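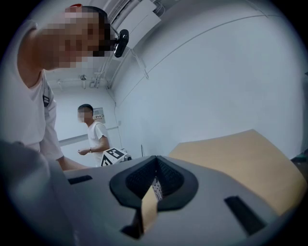 Two white T-shirts, a long pale rail and, at the back, a sign in red characters.

Home Features Rooms Objects Subscribe

The Plain Table

In a city where furniture keeps trying to be interesting, one workroom has settled on a flat top and four sides you can walk around

The first thing Ro-un Son does when I arrive is stop me from putting my bag on the table.

I wasn't going to put my bag on the table. I was going to put my coat on it, and then my bag on the coat, which I had thought of as a courtesy. Son points to the floor. The floor is dark wood plank and looks perfectly capable of holding a bag, so down it goes, and I stand there for a moment like someone who has been asked to remove her shoes and is trying to remember which socks she has on.

Son looks after the room, books its hours and buys what goes in it. The buying takes up very little of the week. There's a light wooden table with white metal legs in the middle, a few things around the edges, and a good deal of floor. The walls are white. I had been sent to write about furniture and had brought a notebook big enough for more of it.

"People come in and ask where the rest is," Son says. "Then they ask if it's being delivered."

The table's position is the one real decision in the room, and it took the longest to make. For the first few months it stood against the wall, where tables go when you haven't thought about them. Things built up along the back edge: tape, mugs, a stapler, instructions for a different stapler. A table against a wall has a back, Son argues, and whatever has a back will be used as a shelf. One December evening it was dragged out to the center and the mugs went home with their owners.

A table in the middle is a less comfortable piece of company. You can get at it from all sides, and so can everyone else. Anything left on it is left in full view. I watched one visitor set down a pen, walk off, feel it behind him, and come back to get it.

I should admit where I stand on this. My own desk is a Varkholm, bought at a time when I believed that owning a desk with eleven little compartments would turn me into a person with eleven little categories. It holds one category, and the category is chargers. Before that I had a Skavolum, a folding thing that could be a desk, a bar or an ironing surface. It folded beautifully, most often while I was leaning on it. Between them they cost me more than I spent on my first car, and the car had doors.

So I was ready to be converted, or at least to sit down. There turned out to be little sitting. Work at this table is done standing and leaning, and the height was picked with that in mind.
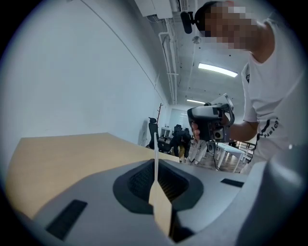
Edges matter more than you would think when you spend an afternoon leaning. The cheap ones are sharp enough to leave a line across the forearm, and the expensive ones are so heavily rounded that a pencil regards them as an invitation. Lucero Rengifo, who has been making and repairing tabletops for most of her working life, has opinions on both, and she delivered them to me at her shop, El Sherbiny, which is named after the baker who had the premises before her. She never changed the sign. People still come in for bread.

"A straight edge is fine," she told me, over the noise of somebody else's sander. "You take the bite off it and you stop. Everybody wants to keep going. They want a curve, they want a lip. A lip! So now you can't wipe it."

Wiping is Rengifo's great subject. She judges a table by how it will be cleaned at the end of a long day by someone who wants to go home, and she considers most furniture design to be a plot against this person. Grooves collect. Corners collect. Decorative inlay collects and then lifts. She once had a carved dining table brought in for repair and removed enough crumbs, she swears, to bring back the bakery.

She likes a pale top for the same reason. Dark wood shows dust in the morning and fingerprints after lunch. Pale wood shows coffee, but coffee has an author, and the author can be found and handed a cloth.

I asked what a good plain table ought to cost. Rengifo sighed as if I'd asked her weight. She will do you a simple top for $272, legs extra, and she will talk you out of the upgrade. At the other end of town, a showroom called Rasten has one with a similar silhouette for $2,000. I went to see it. It's a lovely table. It came with a booklet about its own restraint.

Back in the workroom, Son is unmoved by the booklet. The room measures 607 square feet, and every one of those feet was at some point proposed as the site of a cabinet. There have been suggestions for a rug as well, and a plant, and a second table to take the pressure off the first. Son's reply is always to leave it for a month and see who still wants it. The plant lasted longest. It had an advocate.

I don't want to make the place sound like a monastery. There are cables, and they go where cables go, over the floor and up the wall, paying no attention to anybody's philosophy. There's something long leaning against the back wall that might be a mop handle, in the attitude such things take up in every room I have ever worked in. A framed panel with small colorful labels hangs on one side, and I found my eye going to it again and again, the way you read the cereal box when it's the only print at breakfast.
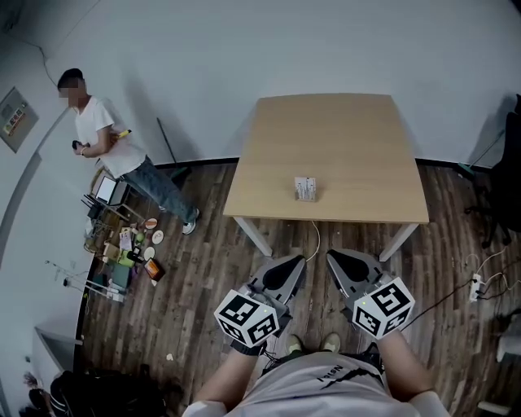
Pale top, white metal legs, dark planks: the table mid-floor, with one small white box near its front edge.

What the room does have is a way of making people tidy in advance. They arrive with what they need, hold on to it, and take it away again. I saw very little searching, and searching is how I spend most of my own mornings, usually among the chargers.

Does it ever get messy? Son considers this for longer than I'd like. There was a birthday, apparently, with a cake, and the cake needed plates, and once there were plates there were napkins. The table disappeared for most of an afternoon. Somebody put a coat on it.

"Then we wiped it," Son says.

I went home and emptied three of the eleven compartments. The chargers are in a bag on the floor now, and the top of the Varkholm is clear for the first time since I signed for it, apart from my coat.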